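Kemppainen table sweeper, small size

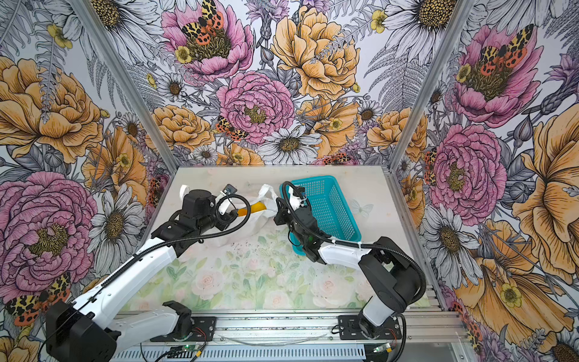
The Kemppainen is a hand-pushed crumb sweeper with two brush rollers and a tray inside, and I have used mine after most meals since May. It has no battery and nothing to charge. You push it over the cloth, the rollers turn with the wheels, and the crumbs go into the tray. A patterned covering is a fair test for this sort of thing. Small dark specks on a mat printed with pastel roses and green leaves stand out in the pale areas and are easy to miss among the leaves, so I go over the whole surface and don't bother chasing bits. On that kind of mess it does well. Toast crumbs, poppy seeds and dry tea leaves all go up on the first or second pass.

It cost me £16 from Saris. The body is 14 cm long and fits in the cutlery drawer if the ladle comes out. Mine is dark green. There is a cream one as well, which I would avoid, as the seam round the lid picks up grime.

The tray is the weak point. It opens from underneath with a thumb catch, and the catch is stiff. If you open it with the sweeper the right way up, most of what you collected lands back on the table. Turn it over first, hold it above the bin and then press. The instructions leave this out and show only how to fit the wheels, which come fitted.

Edges are not its strong suit either. The rollers stop short of the casing on both sides, so a line of crumbs gets left against a wall or a raised rim. I finish those with a damp cloth.

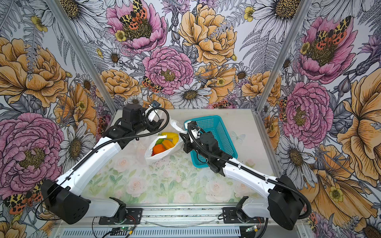

Kaisu Rissanen wrote to say that hers stopped turning after a few weeks and she nearly threw it out. Hair had wound round the end of one roller, under the little cap. She pulled the cap off with a fingernail, snipped the hair away with nail scissors and it has run properly ever since. She also finds it useless on rice, cooked or raw.

I tried raw rice after reading that, and she is right. The grains catch between the roller and the lip of the tray and the wheels skid. Sugar is no better, as it goes straight through the bristles. For both I would use a dustpan.

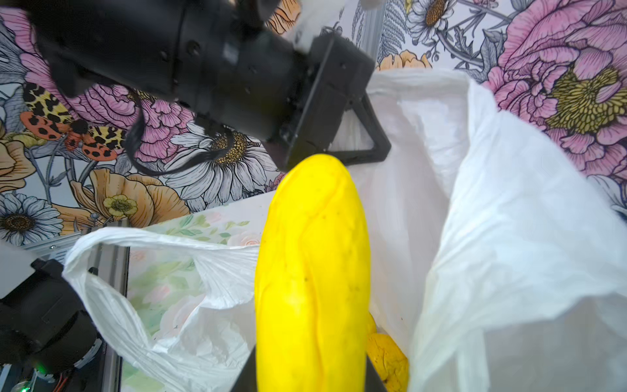
The older Erkevau sweeper, which I had before this one, coped with rice because its rollers were set further apart, but it left fine crumbs behind and the handle came loose. Between the two I prefer the Kemppainen. Wash the tray by hand and let the brushes dry before you put it away. Spare rollers are sold in pairs for £3.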